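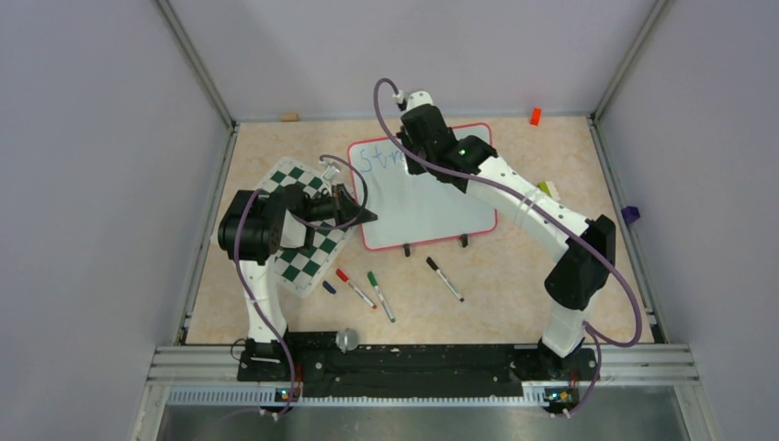 # Collecting the dull parts

The Makcombe cell at Jorkarau records manipulation episodes for a policy called Kettle. Each episode is one attempt at one instruction, carried out by an operator who drives both arms from a second bench. The recorder stores joint positions, gripper commands and camera views, and the instruction is attached as plain text.

Since March the cell has logged 3678 episodes. Of these, 2267 were accepted for training.

Fernanda Quintela, who runs the collection, puts most of the rejected ones down to timing. An operator pauses to think with a gripper in mid-air, and the pause goes into the record along with everything else. A policy trained on enough pauses will learn to pause. Her team trims short ones and discards the rest.

Whiteboard work is a difficult case. The board is light and slides under pressure, and the markers roll. Caps are small compared with the fingers, and a cap left on the table stays in view for the rest of the episode. Quintela does not have it cleared away. "If the table is always tidy, the model only knows tidy tables," she says. A chessboard, wooden blocks and other odds and ends are used in the same way, and their positions change between batches.

Cables get similar treatment. A purple loop hanging across a camera view hides part of the work, and its shape changes with each reach. Early batches had the cables tied close to the links, which restricted the wrists. They now hang free.

Operators work in blocks of 16 episodes and then change task. Before this rule, late episodes in a long block were faster but nearly identical, and added little when Kettle was retrained.

Labelling is done afterwards in Jendby, an in-house tool that replays an episode and asks for a start, an end and a grade. Two people grade each one. Where they disagree, the episode is held back until Quintela has watched it.

The next batch, due to begin in August 2024, adds four instructions, all for two hands. The first is to cap a marker.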